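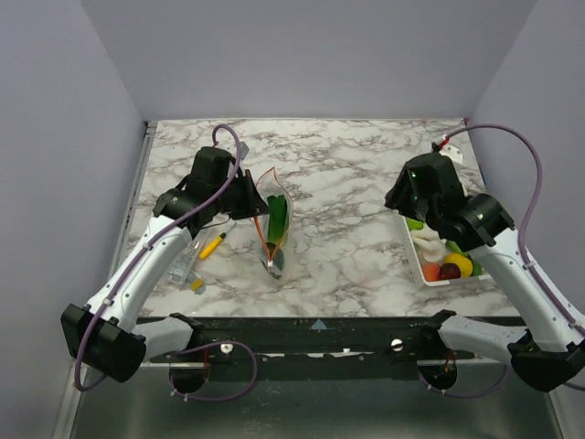
A plastic bag and a tray of fruit on a marble-patterned tabletop.

Mokano extends fruit bag scheme to household packing sessions

October 4, 2025

The Mokano Food Centre has announced that its fruit bag scheme will be extended to include packing sessions for local households. The sessions will begin this month at the Lam Street premises and will be open to any resident registered with the centre. There is no charge for attending.

The scheme was introduced in February as a means of distributing fresh fruit to families in the district. Fruit is delivered to the centre in bulk, sorted into trays and transferred to bags for collection. Under the new arrangements, residents will be able to learn the method used by the centre and to pack a bag of their own to take home.

Each session will last 2 hours and will be limited to 10 places. Participants will be shown how to check fruit for bruising, how to separate ripe items from those that need longer to ripen, and in what order a bag should be filled. Firm fruit is placed at the bottom and softer fruit at the top. Bags are to be stood upright and opened fully before filling begins, and should not be packed so tightly that the contents are pressed against one another.

"A good deal of fruit is lost between the tray and the kitchen," said Venla Saarela, head of distribution at the centre. "Much of the damage is slight when it happens and shows only a day or two later. We would like families to receive fruit that keeps for as long as it should, and a little care at the packing stage makes a considerable difference to that."

The centre has set a target of 500 bags for the autumn period. Bags packed during the sessions will be counted towards the total. Any fruit judged unsuitable for distribution but still fit to eat will be passed to the kitchen at Ginusura Hall, where it is stewed or baked for the weekly lunch.

Guidance on storage at home will also be provided. Bananas should be kept apart from other fruit where possible, as they hasten ripening. Apples and pears keep longest in a cool place, and berries should be left unwashed until they are to be eaten. Plastic bags should be opened as soon as they reach the home so that moisture does not collect inside. A printed sheet setting out this advice will be available in the entrance hall and may be taken away by residents who do not wish to attend a session.

Kalkidan Gebru, who prepared the guidance, said that questions about storage were among those most often received at the collection desk. "People ask whether fruit should go in the refrigerator, and the answer depends on the fruit and on how ripe it is. The sheet deals with the kinds we hand out most often. It will be revised when the winter deliveries begin."

Residents are asked to bring a sturdy shopping bag in which to carry their fruit home. Hands must be washed before packing, and long hair should be tied back. Work surfaces will be wiped down between sessions with a food-safe cleaner. Children may attend when accompanied by an adult, who will be responsible for them throughout.

Those with a fruit allergy should inform the centre at the time of booking. Deliveries vary from week to week and the contents of the trays cannot be confirmed in advance.

Collection of ready-packed bags will continue as before and is not affected by the new sessions. Households that are unable to collect in person may name another adult to do so on their behalf. The form required for this purpose can be obtained from the collection desk and need be completed only once.

Further sessions may be held at the Seltilus branch, subject to demand. A minimum of 25 expressions of interest will be needed before dates at that branch are arranged.

Bookings should be made at the collection desk or by telephone during opening hours. Enquiries regarding the Seltilus branch should be addressed to Carmela Barroso, branch manager.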